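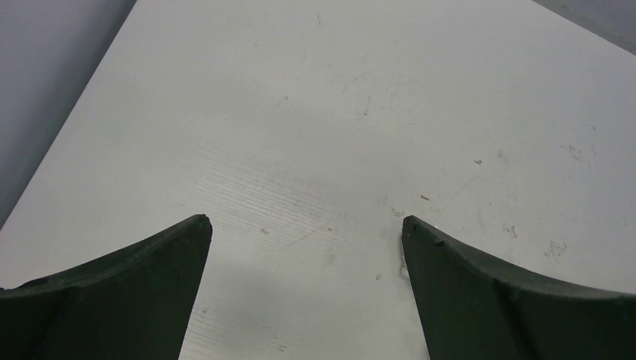
The two fingers over the bench, from the wrist camera. Photo: Nasrin Sharifi

Robots at the Hinholm shop: your questions, answered by me

Last updated 2018-12-16

I'm Joanne Tapley, I run the packing and sorting floor at Hinholm, and since November I've been the person everybody stops in the hallway to ask about the arms. I got tired of giving half an answer with a coffee in my hand, so I typed it all up. If yours isn't in here, come find me (mornings are better!).

How many arms are we getting?
Two. Both are already here, one on each side of the sorting bench. I've heard a rumor that there's a whole truckload coming in the spring and I have no idea where that started. If it's true, they forgot to tell me.

What do they do all day?
They pick small parts off the white bench and put them in the trays for the Billero orders. That's the job. They don't pack boxes, they don't label, and they don't drive around the building. Anything soft or tangled or stuck to its neighbor still comes to one of us.

Is anybody losing their job?
No. I asked that before I asked anything else, and I asked for it in writing, and there's a copy taped up next to the time clock. There are 53 of us on the floor and that number stays put through next year. What does change is who stands where. The sorting bench used to be a full shift of bending over and picking, and my wrists remember it well. Now you'll rotate through tending the arms, checking trays and packing.

Will my pay change?
Your base rate stays the same. If you finish the arm training you get the tending rate for the hours you're on the bench, same as we do for the forklift. Yvette Bouchard in payroll can tell you what that comes to on your check, and please ask her and not me, I got it wrong once already.

What's the training like?
Two afternoons with Fares Azar. The first one is mostly stopping and restarting, over and over, until you could do it in your sleep. The second is clearing jams and reading the screen. You don't need to know any programming! I don't, and I passed.

Why is the bench so marked up? Should I be scrubbing it?
Wipe off crumbs and loose bits before you start a run, because the camera can take a speck for a part. The gray smudges and scratches you can leave alone. Vanderleia Macedo went at one of those stains with the strong stuff for most of a lunch break and it's still there.

One of the fingers looks a little chipped. Do I report it?
A small nick up near the tip is okay to run with, but write it in the log anyway so we can keep an eye on it. If a part is slipping out, or the tips don't line up with each other, stop the arm and call Fares.

Can I reach in while it's running?
Nope. Stop it, wait for the light, then reach. I don't care how far behind we are.

Is the camera watching me?
It points at the bench and the fingers. Nasrin keeps the last 500 pictures so she can figure out missed picks, and the older ones get dropped. I asked to look through a batch and it was the most boring slide show of my life, bench after bench after bench. They aren't used for reviews or attendance.

Do we have to hit a higher number now?
Not through the end of the winter. After that we'll sit down with the people who've been tending and set something together. I'd like it to come from the bench.

Can we name them?
You already did. The left one is Smadi and the right one is Nokeson, and yes, I'll get proper signs made.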